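Juška Work Table, White

Sold by Prurnstead Office and Workroom Furniture

Item: Juška 301
Price: $279
Finish: white top, white legs
Assembly: required, tools included
Ships in: 2 cartons

Overview

The Juška is a plain rectangular table for a room that gets used for different things during the day. It has a smooth white top and four thin legs, and no drawers, shelf or modesty panel. You can sit at any side of it. Two people can lift it and turn it around without taking it apart, and it stands as well in the middle of a floor as it does against a wall.

We have sold this table since we opened the Nusteswood showroom, and we use it ourselves in the back workroom there. Most of the buyers are small offices, tutors, repair benches and people setting up a spare room at home. If you need a desk with storage, look at the Jondero range instead, which has a drawer unit on the left or right.

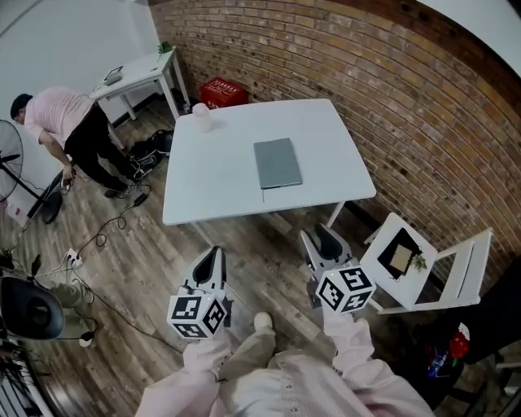
The top is finished on all four edges, so there is no "wall side." Each leg has a leveling foot that turns by hand. Old floors are often out of level from one side of a room to the other, so set the table in its final spot before you adjust the feet. Turn each foot down until it touches, then check for rocking by pressing on opposite corners.

Cables

There is no grommet hole in the top and no cable tray underneath. We get asked about this more than anything else. Some customers drill their own hole, and we have no objection, but a drilled top can't be returned. The simpler way is to run cords off the back edge and down the leg. The hardware bag has adhesive clips that hold a standard laptop cord. They peel off without marking the leg if you warm them first with a hair dryer.

Keep power strips on the floor and away from where people put their feet. Don't hang a strip from the underside of the top with screws. The screws that come with most strips are too long and will show through.

Care

Wipe the top with a damp cloth and dish soap, then dry it. Coffee and tea come off easily the same day. Ink is harder - try rubbing alcohol on a cotton ball and test it on the underside first. Don't use scouring powder or the rough side of a sponge, which will dull the finish. White shows dust less than black does, but it shows pencil and newsprint more.

Hot pans and soldering irons will mark the surface. Use a mat.

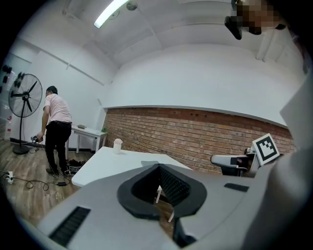 Corners get the most wear on any table that is moved often. A square, sharp corner chips when it meets a door frame, and it's also the part people walk into. The top has a rounded corner for this reason, and it's a detail worth checking when you compare tables at this price. If you keep small containers out, a white lidded one near the edge of a white top is easy to miss with your elbow, so give it a spot farther in. Chips can be filled with the repair stick sold under Spare Parts.

Assembly

Allow 29 minutes for one person. Lay the top face down on a blanket or on the flattened carton. Put all four legs on loosely before tightening any of them. Once they are all in, tighten each bolt in turn with the hex key, going corner to corner. Turn the table over with a second person. Don't drag it upright on two legs, as this can bend the mounting plates.

Tighten the bolts again after the first month. After that, once a year is enough.

Delivery and returns

The top and the legs come in separate cartons and sometimes arrive on different days. Please wait until you have both before reporting a missing part. Check the corners of the top before you sign, and write any damage on the driver's slip.

Unused tables can be returned in the original cartons. We deduct the return freight from the refund. Tables with drilled holes, cut legs or repainted tops can't be taken back.

Spare parts

Leveling feet, set of four
Leg with mounting plate, single
Bolt and hex key pack
Adhesive cord clips
White repair stick

Legs bought before last June use the older mounting plate. The new legs will fit the top, but the old and new plates are different thicknesses, so replace all four together.

Questions about this table go to Samah El-Sayed at the Nusteswood showroom. Have your order number ready, and for a damaged part, send a photo of the carton label as well. The showroom phone is answered until 5 p.m.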